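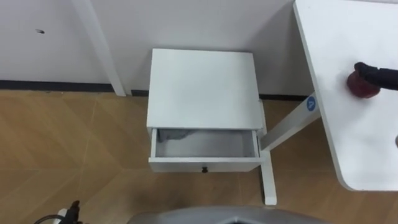

Bedside cabinet, bare top, drawer open.

Sleep and Everyday Life
Handout 4: Light, clocks and the bedroom
Vustley Adult Learning, notes by Busisiwe Hendricks

These go with the second half of the course. Typed up quickly from my own pages so some bits are in note form. Bring them with you, I won't have spare copies.

Recap from handout 3

Two things push us towards sleep. Sleep pressure: builds from the moment you get up, drops while you sleep. Body clock: runs on its own, a bit off 24 hours in most people, gets nudged back into line every day, mostly by light.

Pressure high + clock says night = easy sleep.
Pressure high + clock says day = the night worker at ten in the morning, dead tired and staring at the ceiling.
Pressure low + clock says night = the long nap on the sofa after tea, then wide awake at bedtime.

If you missed that session please read handout 3 first or the rest of this won't make much sense.

1. Light

Strongest signal the clock gets. Works through the eyes, but partly through cells that have little to do with seeing shapes. Some people with no useful sight still keep to the day very well for this reason. Others drift, so that their night slides round the clock over some weeks.

Timing matters more than people expect:
Light in the evening pushes the clock later.
Light in the early morning pulls it earlier.
Light in the middle of the day, not much shift either way, though it still helps you feel alert.

Brightness. Indoors feels bright to us and is very dim compared with outdoors, even under cloud. The eye adjusts so well that we don't notice. Stand by a window, then go outside on a grey day with a light meter and the reading jumps a long way up. We did this in October with last year's group and several people thought the meter was faulty. It was fine, I checked it afterwards.

Colour. Bluer light has more effect on the clock than redder light of the same brightness. Often quoted, often overdone. A dim bluish screen can matter less than a strong warm ceiling lamp. Look at total light first, then colour.

Screens. Mixed picture. Studies where people read from a bright tablet for hours each evening do find a delay. Size of it in ordinary life is argued over. What's on the screen counts as well: an argument with your brother by text message will keep you up on any brightness setting.

2. Temperature

Body temperature falls a little in the evening and is lowest towards the end of the night. Falling asleep goes along with losing heat from hands and feet. Hence the warm bath effect: warms the skin, blood comes to the surface, heat leaves, core cools. Bath an hour or two before bed seems to do better than one straight before.

Cold feet keep people awake. Socks are a respectable answer.

Room: cooler than the living room for most adults. I'm not giving a number for everyone. Babies and frail older people are a seperate matter, follow the advice from your health visitor or GP there.

Bedding traps air. Two thin layers are easier to adjust at three in the morning than one thick one. Couples who run at different temperatures: two single duvets on a double bed, common in parts of northern Europe, and those who try it in this class tend to stick with it.

3. Noise

Steady noise bothers us less than changing noise. A fan all night, fine for many. A car door once, awake.

Meaning matters too. A sleeping parent wakes to the baby and sleeps through the lorry. The brain goes on sorting sounds in light sleep, and your own name gets through more easily than somebody else's.

Getting used to it: people who live near a road report being woken less after a while, but recordings can still show small changes in sleep or heart rate when something goes past. So "I don't hear it any more" is true as far as it goes.

Earplugs: cheap, work for some. Check you can still hear the smoke alarm.

4. Bed as a signal

Basis of what is called stimulus control. Idea is simple enough. If bed means sleep, getting in makes you sleepy. If bed means worry, email, quarrels and toast, getting in sets off all of those.

Usual instructions as given in treatment:
Go to bed when sleepy, as opposed to merely tired (see below).
Bed for sleep and sex only.
If awake and fed up, get up, go to another room, do something dull in low light.
Back to bed when sleepy again. Repeat as needed.
Same getting-up time every day, weekends as well.
No long daytime naps.

Sleepy = eyelids heavy, head nodding, reading the same line again. Tired = worn out, aching, had enough. You can be very tired and not sleepy at all. Worth writing down in the diary which one it was.

People hate the getting-up rule. Hard in winter, hard in a shared flat, and for anyone at risk of a fall in the dark it may be wrong altogether. Some therapists let people sit up in bed with a dull book as a compromise. Evidence is thinner for that version.

Clocks. Turn the face away. Checking the time at night leads to sums (if I drop off now I get four hours, if I drop off in half an hour...) and sums are alerting. Same goes for picking up the phone to look at the time, and with the phone you get the messages thrown in.

5. The bedroom in the past

Short section, Gert Baloyi will do this properly next session with his slides.

A room used only for sleeping is fairly recent for most households. Before that: beds in kitchens, box beds in the wall, shared beds, servants on a pallet by the door. Travellers at inns might share a bed with a stranger and grumble about his elbows.

"First sleep" and "second sleep". Old court records, prayer books and diaries mention two sleeps with a wakeful spell between. Some historians read this as the normal pattern before cheap lighting. Others say the evidence is patchy and that studies of people living without electricity today mostly find one block at night. Don't write in your essays that it's settled, in either direction.

Bedside furniture: chamber pot cupboard first, candle on top. Once the lavatory came indoors the cupboard stayed and filled up with other things. Gert has some nice inventories on this, ask him about the Pendisska list.

Candles and fire. A lit candle near bed hangings was a real danger and household manuals go on and on about it. Lighting in bed was a risk before it was a sleep problem.

6. Sleep diary, what you have to do

14 nights in a row. Start whichever night you like so long as the whole thing is in by 1st February.

Fill it in each morning after getting up, from memory, best guess. Don't watch the clock in order to fill it in (see section 4).

Columns:
Time got into bed
Time tried to sleep
How long to drop off, guess
Times woken, guess
Final waking
Time got up
Naps the day before
Caffeine after lunch, yes or no
Alcohol, yes or no
Outdoors before noon, yes or no
Rested, 1 to 5
Anything odd

That's 12 columns, it fits on a sheet turned sideways. If you miss a morning leave it blank and carry on. Do not fill in three days at once from memory, it shows.

Sleep efficiency = time asleep divided by time in bed, times 100. So in bed 8 hours, asleep 6, gives 75 per cent. Work it out for each night, then the average. One bad night means very little. Watches and phone apps can go in the last column if you want but keep them apart from your own guess. They tend to be reasonable on total time and weaker on stages, and they often count lying still as sleep.

Nobody's diary gets read out. I look for patterns across the group with names off.

If sleep has been poor for months, or someone has told you that you stop breathing or gasp at night, or you are nodding off at the wheel, see your GP. This is a class and I'm not a doctor.

7. For the discussion

Pick one, come with a few notes.

Shift work. Who should adjust, the worker or the rota? Look at direction of rotation (mornings to evenings to nights is generally easier than the reverse) and at the journey home.

School start times. Teenage clocks run later. Later starts get pupils more sleep in most trials. What happens to buses, parents' jobs, sports?

Sharing a bed. People often say they sleep better with a partner, wheras movement recordings can show more disturbance. Which would you trust?

Winter. Dark going out, dark coming home. How much morning light could you fit in, being realistic about your own week?

Reading

Course reader, chapter 12. Skip the box on genes unless you're keen.
Gert's two-page sheet on inventories, on the table by the door.
Handout 5 (dreams, nightmares, sleepwalking) will come round at the end of next session.

Room change: next time we are in the Visser Room, upstairs, lift at the back. Radiator in there is fierce, wear layers.

BH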